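Ticket 869 – Vimness cell, grip force on thin plastic
Status: open
Raised by: Noemi Okafor
Assigned to: Tobias Brannigan

Noemi: The bagging task went over the force limit twice this morning with both arms on the bag. Our site rules say two-arm holds on film must be logged and the speed cut to 70 per cent. I can't find the speed change in the job file. Is it meant to be set by hand?

Tobias: It should load with the task profile. Please check which profile is active before the next run. Also check that one arm is set to lead. With a carrier bag, one arm pulls on the handle while the other keeps the mouth open, and if both are set to lead they pull against each other.
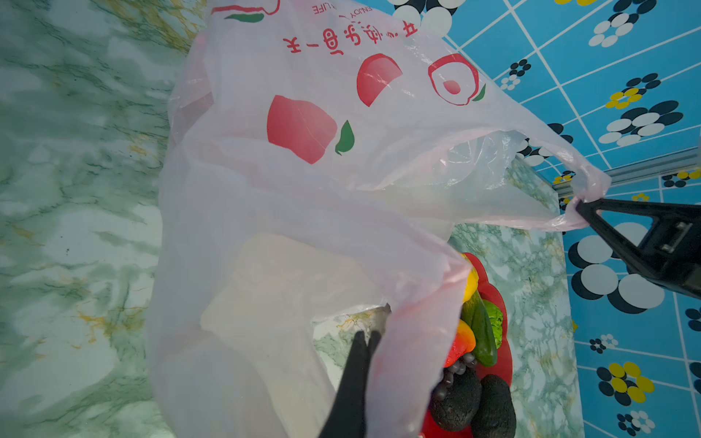 Noemi: Both were set to lead. The profile was the old Grustcombe one, so no speed limit either. I've changed the two settings and put them in the log.

Tobias: Good. Do 10 runs with the bag empty before you put produce in – rule as written, no skipping. Stop if either wrist goes over the limit again and note which one.

Noemi: Will do. Can someone remove the old profile from the list?

Tobias: Roald Wikström has to sign that off. I've asked him. Leave this open until he replies.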